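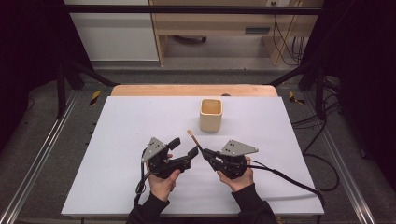 Print this message | E-mail this message

List: Pultcombe Craft Room
Message 664
Subject: Re: Cup or flat drawer for small brushes?

I read the question about cups and drawers this morning, and I have used both, so I'll answer in some detail.

> We are setting up the shared table at Gruvstead again for the fall
> and I have been asked to sort out the brushes. At the moment they
> all lie in a flat drawer, rolling around and getting mixed up with
> pencils. I was thinking of standing them in cups on the table
> instead. Does this hurt the tips? And what size cup? The ones I
> have tried so far fall over as soon as there are more than a few
> long handles in them. We have the usual mix, mostly thin brushes,
> some soft ones for dusting and powder, and a set from Gandow with
> long handles that nobody wants to give up.

Standing them in a cup does not hurt the tips as long as the handle goes in first and the tip is up. What does hurt them is going into the cup wet. Water runs down inside the ferrule, sits against the wood, and after a while the paint on the handle cracks and the ferrule comes loose. I lay mine flat on a towel overnight and put them in the cup the next day.

For the cup, I would go with a square one over a round one. A thin handle leans into a corner and stays there. In a round cup it slides along the wall every time the table gets bumped, and the brushes end up crossed.

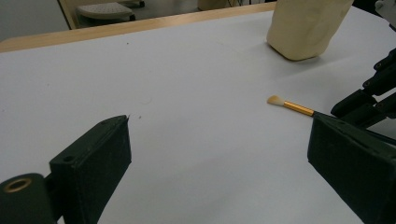
If your table has a dark or patterned top, put a white board over it. Any smooth white panel will do. You can see a thin brush on it right away, and you can also see shed hairs, which tells you when a brush is on its way out. We had ours cut a little smaller than the table so there is still a strip of the old top at the far side.

Put the cup toward the back of the board and leave the front clear. When people reach over a full cup to get at their work, that is when it goes over. It also helps to set only one cup out at a time and keep the rest on a shelf.

> Also, is it worth sorting them by size? I did that last time and it
> lasted until 11 in the morning.

I gave up on size. We sort by use: one cup for paint and glue, another for anything that has to stay dry and clean. The two kinds can look a lot alike once they are lying on the table. A soft pale tip on a slim handle might be a dusting brush or a wash brush, and the printing on the handle is often too small to read or has worn away. A band of colored tape near the bottom of the handle takes care of it. Don't put the tape near the ferrule, where it gets wet and peels.

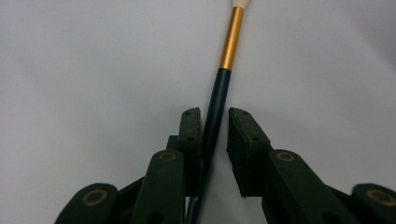 When you pick one up to put it away, take it by the handle a little below the ferrule and tilt it upright before it gets to the cup. Some of our members pinch the tip, and it spreads the hairs. Lower the end of the handle to the bottom of the cup and then let go. Dropping it in from the rim is how the light cups get knocked over.

As for the long Gandow handles, measure one against the cup before you decide. If the cup comes up less than a third of the way, put some clean gravel in the bottom or find a taller cup. I used dry rice once and would not do it again. It got damp and stuck to everything.

For washing I use the Pirzada bar soap and lukewarm water, 5 minutes at the end of the session. Shape the tip with your fingers and lay the brush down. Twice a year the cups get washed too, and there is always more grit in them than I expect.

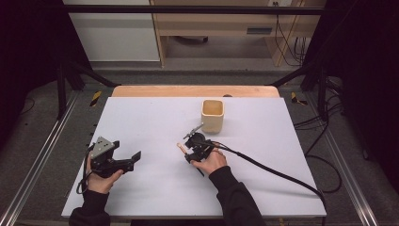
One more thing about the drawer. I wouldn't throw it out. It is still the better place for brushes that only come out once or twice a season, as long as they are dry and have something between them. A strip of corrugated cardboard laid in the bottom keeps them from rolling. Ours cost nothing and it holds 20.

If you do switch to cups, please write back after a month or so and say how the square ones did with the long handles. I would like to know before we replace ours.

Last updated: September

Contact the list | Copyright Pultcombe Craft Room | Back to top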